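Two Hands, One Small Part

Passing an object from one hand to the other is among the first skills a child masters. For a machine with two arms it remains difficult, and at the Ayala laboratory it has occupied Estrella Orozco's group since October.

The group's method, called Skulley, does not assign a leading hand. Both arms share a single plan, revised up to 12 times a second, and each hand adjusts its grip according to the force the other applies. Earlier systems planned the arms separately and often dropped small parts during the exchange.

Training drew on 1091 recorded attempts by human operators. Parts were chosen for their awkward shapes, among them short rings with teeth on the inner rim, which leave the fingers little to hold and must be kept from tilting too far.

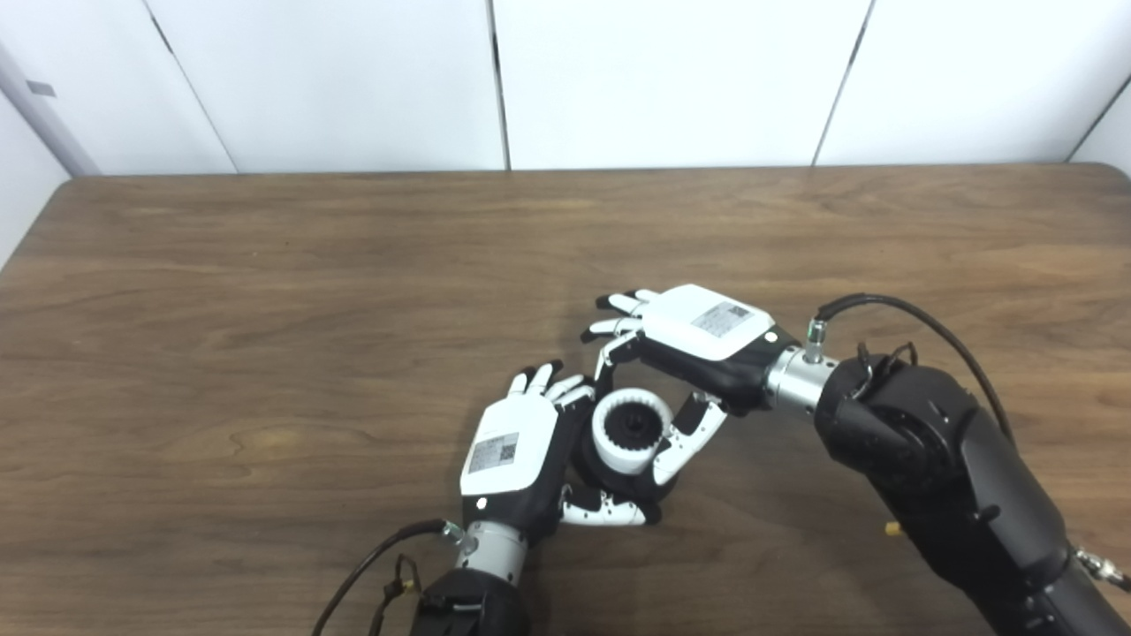 What the Trials Showed

In the laboratory's own tests, the shared plan completed 857 exchanges without a drop. Most failures occurred when a thumb closed before the opposite fingers had settled. Carolina Caldeira, who directed the trials, attributes this to delay in the force readings and expects a revised controller to reduce it.

The group will next repeat the trials with softer materials. A report on the method is in preparation, and the recordings will be made available to partner laboratories on request.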